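Kapitel 4
Verpacken und Einlagern: Was der Karton wirklich leistet

Lernziele
Nach diesem Kapitel können Sie
- Verkaufsverpackung, Versandverpackung und Lagerbehälter unterscheiden,
- den Zustand eines gebrauchten Kartons beurteilen,
- gängige Ratschläge zur Aufbewahrung von Schuhen auf ihre Begründung prüfen.

4.1 Ein Ratschlag und seine Herkunft

Wer im Schuhhandel anfängt, hört in der ersten Woche einen Satz, den er danach selbst jahrelang weitergibt: Schuhe gehören in den Originalkarton. Er steht auf Pflegezetteln, in Umtauschbedingungen und in fast jedem Ratgeber zur Haushaltsordnung. Begründet wird er selten. Fragt man nach, heißt es, der Karton schütze die Form, halte Staub fern und lasse das Material atmen. Das klingt vernünftig, doch es sind drei verschiedene Behauptungen, und sie gelten nicht für jeden Schuh.

Ein rahmengenähter Lederschuh kann sich verziehen, wenn er monatelang unter anderen liegt. Bei einer Badelatsche aus Schaumstoff oder Gummi ist die Lage anders. Leichter Druck schadet ihr kaum, Staub lässt sich abspülen, und vom Atmen hat sie nichts. Warum bekommt sie trotzdem einen Karton? Die Antwort liegt im Regal des Händlers. Kartons lassen sich stapeln, beschriften und zählen. Der Vorteil entsteht im Lager und wird beim Verkauf als Vorteil für den Kunden ausgegeben.

4.2 Der Fall Hernmont

Das Schuhgeschäft Hernmont in Hernville stellte im April sein Rückgabelager um. Bis dahin wurde jedes zurückgegebene Paar in den Karton gelegt, in dem es gekommen war, gleichgültig in welchem Zustand dieser sich befand. Vasylyna Hrytsenko, die das Lager leitete, ließ 64 Kartons prüfen. Bei 48 waren Kanten oder Deckel so weich geworden, dass sie in der unteren Reihe eines Stapels nicht mehr verwendet werden sollten.

Der Lieferant Bennani empfahl daraufhin neue Kartons aus stärkerer Pappe und bot gleich 900 Stück an. Man darf fragen, ob ein Lieferant von Kartons je etwas anderes empfohlen hätte. Hrytsenko bestellte nicht. Sie teilte die Ware in zwei Gruppen: Leder- und Stoffschuhe blieben in festen Kartons, Sandalen und Pantoletten kamen paarweise in offene Fächer. Ob damit Arbeitszeit gespart wurde, ist nicht belegt. Die Aufzeichnungen reichen nur über 9 Wochen, und in diese Zeit fiel auch ein Wechsel des Personals. Wer den Fall als Erfolgsgeschichte zitiert, zitiert mehr, als er hergibt.

4.3 Den Karton lesen

Bevor ein gebrauchter Karton wieder verwendet wird, sieht man ihn sich an. Knicke in der Vorderwand sind meist harmlos, solange die Ecken tragen. Ernster ist ein Deckel, der am Rand einreißt, denn er wird beim Öffnen am stärksten beansprucht. Klebebandreste sagen wenig über die Festigkeit. Sie stören beim Wiederverkauf - ein Urteil über das Aussehen, das oft als technisches ausgegeben wird.

Auch beim Einlegen wird viel verlangt und wenig erklärt. Manche Anleitungen, etwa das Merkblatt des Versandhauses Skarkton, schreiben vor, die Schuhe gegenläufig zu legen, Ferse an Spitze. Bei schmalen Halbschuhen spart das Platz. Zwei breite Pantoletten passen oft genauso gut gleichgerichtet und schräg hinein, wenn sie sich leicht überlappen dürfen.
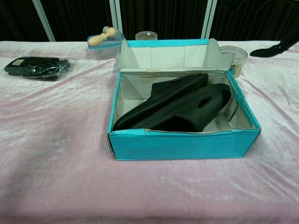

Für die Arbeit mit diesem Kapitel genügt vorerst eine grobe Regel: Erst das Material bestimmen, dann den Behälter wählen. Abschnitt 4.4 behandelt Feuchtigkeit und die kleinen Beutel mit Trockenmittel, deren Nutzen im privaten Schuhschrank ebenfalls gern überschätzt wird.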